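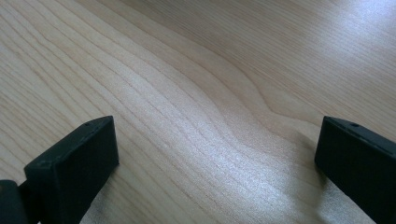 Why would anyone refinish a table when a new one costs less than the sandpaper and the oil? A listener at the Dornlow library put it to me that way after the first version of this talk, and added that her own table had gone to the curb in November. I start with her question now. Read it out, wait a moment, then go on.

Slide 1. Title only. Say that the talk is on caring for plain wooden furniture at home, that it runs 30 minutes, and that questions are fine at any point.

Slide 2. What wears a tabletop out. Most damage comes from water left standing, heat from pots, and cleaning spray. Spray is the one people argue with. Tell them about the counter at the Curnel café, which was wiped with kitchen cleaner every hour for 5 years. The finish was gone by the register and fine at the far end, where no one sat.

Slide 3. Finding out what finish you have. Put a drop of water somewhere out of sight, under a lamp or near a leg. If it beads, the finish is still working. If the wood darkens, it needs attention. Then try a little rubbing alcohol on a cotton swab. Shellac goes sticky. Varnish mostly doesn't care. Oil is harder to tell, and I say so.

Pass the two sample boards around here. Ask for them back before slide 6 — last time one went home with somebody.

Slide 4. Sanding. Go with the grain. Where the grain curves, follow the general run of the board and use a finer paper. Don't press. People want to lean on the one bad spot until it's gone, and they end up with a dip that shows every time the light comes in low.
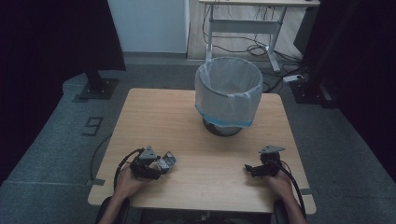
After sanding, vacuum first and then wipe with a barely damp cloth. Let it dry fully. If the surface feels fuzzy, go over it once more by hand with the fine paper.

Slide 5. Oil. Thin coats, wiped off well. Leave a day between coats, longer if the room is cold. Stop here for the safety part and slow down: rags with drying oil on them can heat up and catch fire by themselves. Lay them flat outdoors to dry, or put them in a metal can of water with a lid. Say it twice.

Slide 6. Upkeep. Dust with a dry cloth. Coasters, trivets, a soft cloth with a little mild soap. One fresh coat of oil every 52 weeks is plenty for a table that gets used daily. The long table in the Uvonon reading room gets that and nothing else.

If there's time, tell the Sầm workshop story — the bench that was oiled and put back in use the same evening, and the stack of paper that stuck to it. If not, go straight to questions.

Handout is by the door. The supplier list on the back is old, so tell them to call first.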